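Buying a refurbished laptop with a coupon, and what the price did not say

April 2, 2018

My old laptop lasted until this winter. The keyboard had two dead keys, I had learned to live with that by pasting the letters from a text file, and my wife said that this is not a normal way to write an e-mail. She was right. In January I began to look for another one, and I decided it should be refurbished. A new machine of the size I wanted costs more than I like to carry in a backpack on a train.

I am writing this down mostly for two colleagues who asked me how I chose. I told them I would send a message, but the message became too long.

First, the shops. There are big ones, where refurbished means that the maker itself has opened the computer, cleaned it and given it a new warranty. Then there are the middle ones, who buy returned laptops from companies when a lease ends. And there are private people with a photo of a laptop on a blanket. I have bought from all three kinds in my life. From the private people I once received a laptop with a different processor than was written, and the man did not answer my calls after that, so I removed this kind from my list.

In the end it was between the maker's own store and Andico, which is of the middle kind. Andico had a spring coupon for 20 percent off everything with grade A or grade B. I like coupons, I admit this. But a coupon makes me stupid for an hour or so, and I have a rule that I close the page and look again the next day. The next day the price of the model had changed a little. It was higher, and the coupon was still the same. If I count the difference, the real discount was smaller than the number in the red circle. It was still cheaper than the maker's store, only the joy was less.

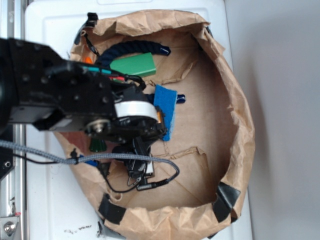 A paper bag with the rim rolled outward, and the arm over it.

The grades need some explanation, and every shop has its own. At Andico grade A means no visible marks at arm's length. Grade B means small scratches on the lid or the palm rest, but nothing on the screen. Grade C can have marks on the screen also, and it is without the coupon. I took grade B. When it came I looked for the scratches in the evening light and I found a thin one near the hinge and a shiny area on the space bar, where somebody's thumb had been working for some years. I do not mind it. I find it even a bit friendly.

What the grade does not tell you is the battery. It speaks only of the outside. You must look for the battery in another place, usually far down the page under "additional information", and sometimes it says only "tested". Tested is a word which can mean many things! I wrote to Andico and asked them for the remaining capacity in percent of the original. They answered in one day, very politely, that they guarantee at least 67 percent for grade B. This number surprised me. Who has chosen 67? But it was a number, and I was thankful to have it in writing.

So I made a small calculation on the back of an envelope. If the battery is really so low, I will need a new one in the first year, and a new one plus the work is a real cost. I asked for a price at Hájek, the repair shop near the bus station, where I have gone with phones before. With the battery added, Andico was nearly as expensive as the maker's store, where the battery would be in better condition from the start. The difference that remained was small, a dinner for two without wine.

I still bought from Andico. I know how this sounds after such a calculation. The maker's store did not have the keyboard layout I need, and I type in two languages all day. I tried once to live with stickers on the keys. They move when your fingers are warm, and the glue collects everything from the kitchen.

If you also need a special layout, please check the photo and not only the text. In the listing it was written "EU layout", and there is no such thing. There is a wide Enter key or a tall Enter key, and then there are the letters. I asked for a photo of the very machine they would send, and they sent it the same afternoon.

The laptop arrived by courier, to Alludthorpe, to the office of my wife, where there is always someone to sign. The box was good, with foam in the corners. The charger inside was not original. It was a brand I had never heard of and the cable was quite stiff. I sent another e-mail, and Andico offered me either a small refund or a used original charger. I took the used original. In the end I have both, they did not want the first one back.

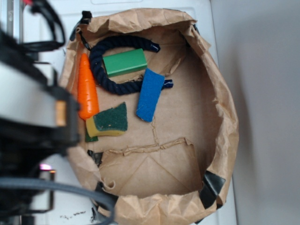 A charger cable dies almost always at the same spot, where it goes into the brick or into the plug. I have killed three in this way, by winding them tight around the brick every evening like a thread on a spool. Radomír Kuruc, who sits opposite me at work and has used the same charger since his studies, told me to leave the cable alone and just lay it down in one wide bend. The dark blue rope in the paper bag is lying just how he means it: a loose horseshoe, with both ends to the same side and no sharp corner anywhere. I do the same now, and I put the cable in the backpack last, on top of everything, so that the books do not press on it. It takes more space, that is true. But a new original charger costs so much that I am ready to give it the space.

Then came the part that I feared, moving the data. For this I used Drunotura, which I already had for my backups. I restored the last backup on the new machine in the evening and went to sleep. In the morning all the documents were there and all the photos, but the mail was not. I had excluded the mail folder from the backup at some point, I suppose to save space, and had forgotten it completely. The old laptop was still working, so nothing was lost. I copied the folder by hand with a USB stick and it took the whole breakfast.

My advice from this: before you sell, wipe or give away the old computer, use the new one for two weeks. Everything that is missing will show itself in this time. For me it was the mail, the fonts for our club's newsletter, and the saved password for the electricity company, which I need only when the bill comes.
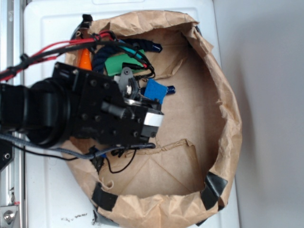

Red and black cables over the top of the arm, held by black zip ties.

Now about the battery, as I promised to my colleagues. The system showed 81 percent on the first day. This is much better than what they guaranteed, so I do not have to visit Hájek yet. With writing and some browsing it runs for five hours, with video calls less than three. The old one at the end did not survive the way from the kitchen to the balcony.

I have also returned something in this story, so I can say a few words about returns. Together with the laptop I ordered a docking station, also grade B, also with the coupon. It did not recognize my monitor. I tried another cable, another monitor, and the laptop of my wife, and there was always the same black picture. The return form asked me for the reason and gave a list to choose from, but "does not work" was not on the list. I chose "other" and wrote the details. The label came by e-mail after four days, which I find slow, and the money came quickly after that. One thing to be careful with: they returned the price with the coupon, of course, but the coupon itself was used up. When I wanted to order a different dock I had to pay the full price. I wrote to them about this too and received no answer so far. Maybe they are tired of my e-mails.

For people who ask me if they should wait for the autumn sales: I have looked at the prices of this model in the saved pages which I keep (yes, I save pages), and in the autumn it was not cheaper by much. The choice was bigger then. Companies seem to give back many laptops at the end of the year, and by spring the good layouts are gone. If you need only the standard keyboard, I think it does not matter when you buy. If you need something special, write to the shop and ask when they expect the next delivery. They know it, and they told me without any problem. 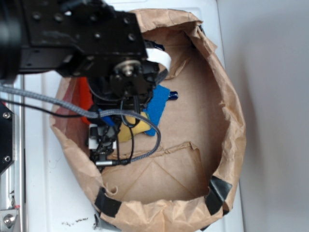 Open paper bag on a white tabletop, with the gripper above some small objects.

Some smaller things, in no order. The hinge is a bit softer than I would like, and when I type on the train the screen nods. The speakers are better than I expected from the reviews. The fan is silent until I open the page of our bank, I have no idea what the bank is doing there. The webcam is poor, as in all laptops of that year, and in the evening I look like a man who is calling from a cellar.

I kept all the e-mails from Andico in one folder, with the number about the battery and the photo of the keyboard. The warranty is one year, and the battery is covered only for half of it. I have put the date in my calendar with two weeks of reserve, so that I can measure the capacity once more before the time is over. If it falls under 67 I will write to them again, and I will also write it here.

The old laptop is on the shelf. My nephew wants it for his music, he says he does not need those two letters.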